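6. Comparing Fingertips: the Zip Pull Trial

Ladport Wrist Kit, set-up guide. Revised February 27, 2024. 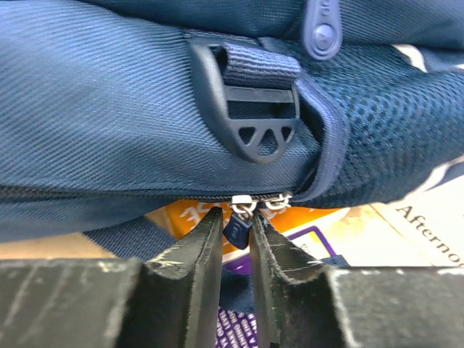

Fig. 6-1. Wrist camera view at the approach position, tapered metal fingers fitted. The pull tab hangs between the tips.

Section 5 had you picking up blocks. Everyone's gripper can pick up blocks. Before you decide which fingertips to keep on the arm, run the zip pull trial with each set you own and write the results down, even the embarrassing ones.

You will need:
The arm, homed and warmed up for 20 minutes
The wrist camera, focused as in section 4
Tapered metal fingers (supplied)
Ruvo soft tips or Rollix ridged pads, if you bought them
A backpack with a closed zip and a small hanging pull tab
The Penrose controller, on firmware 656 or later

A backpack suits this trial because it is awkward. The body gives when you lean on it, the straps wander, and the part you want is a scrap of rubber narrower than the gap in most people's calibration.

6.1 Laying out the bag

1. Put the bag on the work surface with the zip running across the camera view and the pull tab towards the gripper.
2. Move any loose strap clear of the path of both fingers. A strap lying near the base of one finger is fine. A strap under the tip is not.
3. Stuff the bag lightly if it sags. An old jumper does it.
4. Leave the background as it is. Printed boxes and stray paper make a harder picture for the tab finder, and you may as well learn now whether it copes.

Note: If the bag has two sliders side by side, as in Fig. 6-1, choose one and stay with it through the whole trial. The tab finder has no opinion on the matter and will otherwise change its mind between runs.

6.2 Approach

5. On the controller, open Trials, then Fine Grasp, then New.
6. Set closing force to 20. Do not start higher. You will be tempted at step 11.
7. Jog the wrist until the tab sits in the gap between the two tips, with a tip on either side of it.
8. Check the live view. You should be able to see the slider, the tab and both fingertips without moving anything. If a finger hides the slider, rotate the wrist a little and jog again.
9. Press Save Pose. Every set of fingertips starts from this pose, so that you are comparing tips and not your own jogging.

CAUTION: Soft tips are longer than the metal fingers. Raise the saved pose by the offset in table 4-2 before fitting them. The arm will happily drive an expensive pair into the table and report success.

6.3 Grasp and pull

10. Press Close. Wait for the force reading to settle.
11. If the tab slips out, press Open, go back to the saved pose and try again at the same force. Raise the force only after three slips in a row.
12. Press Pull. The arm moves along the zip line at the trial speed and stops by itself at 120 millimetres.
13. Record the result as Held, Slipped or Missed. There is no box for "nearly". There was until December, and it was by far the most popular answer.
14. Close the zip by hand, straighten the bag and repeat from step 10 until you have a full sheet of runs for that set.

WARNING: Keep your hands off the zip until the status light is green. Amber means the arm is thinking, and its thoughts sometimes involve moving.

6.4 Changing tips

15. Press Park. Switch off gripper power at the controller.
16. Undo the two finger screws and slide the fingers out. Keep left and right apart. They look the same and are not.
17. Fit the next set, tighten the screws, restore power and run Finger Zero.
18. Return to the saved pose, with the offset if needed, and begin again at step 10.

6.5 Reading the results

Metal fingers tend to miss cleanly or hold well. They have little to offer in between, particularly on a smooth tab. Soft tips forgive a bad approach but may fold round the tab and let it turn, which shows up as a long pull with the slider trailing at an angle. Ridged pads sit somewhere in the middle and collect fluff.

Scrapes and pale wear marks on metal fingers are normal and do not affect the trial. Burrs on the inner faces do. Run a cotton bud along each inner face, and if it snags, dress the edge with a fine stone or order a new pair.

If every set scores badly, suspect the pose before the tips. Redo steps 7 to 9 and look hard at which side of the gap the tab favours.

Note: The controller stores 700 runs and then overwrites the oldest without mentioning it. Export your results before starting section 7.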